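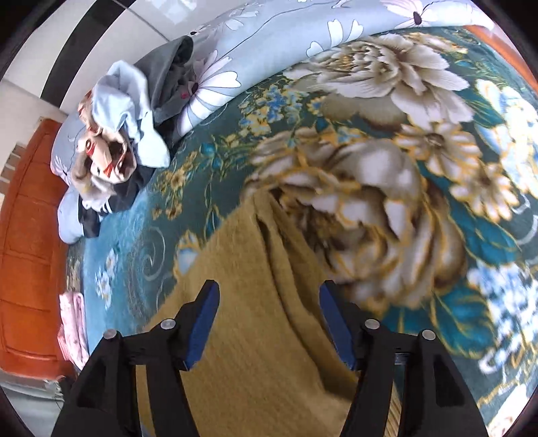
Letcombe Handling Forum > End Effectors > Pad selection for soft goods

tufa_bench wrote:
We are comparing two pad sets for the handheld parallel gripper, Tosley and Kutine, ahead of the October review. The task is picking up household textiles from beds and floors. Members with experience of either set on fleece are invited to comment.

s_lundgren wrote:
Our group completed 100 picks with each set. Kutine dropped 30 items, nearly all of them thin shirts. On thick pile I would not expect a meaningful difference. My recommendation is to retain Tosley.
Signe Lundgren

corvid7 wrote:
I must disagree with the recommendation. Thin shirts are lost when the fingertips do not meet squarely, and a change of pad will not correct that. Please check the linkage screws before ordering anything.

tufa_bench wrote:
The linkage was checked on Thursday. One frame from the floor set is attached for reference.
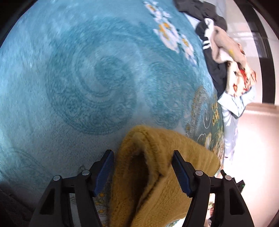

Yellow garment between the blue pads, with the rug and the clothing pile behind.

corvid7 wrote:
Thank you. Thick, fuzzy material of this kind is the easy case. I would ask for the same comparison on the light-blue shirt to the right.

s_lundgren wrote:
Agreed as to the shirt, though I maintain my view on the pads. Please run it at two closing speeds and report them separately - our own figures combined them, and that was a mistake.

tufa_bench wrote:
Noted. Both speeds will be run, with three operators, and the results posted in this thread.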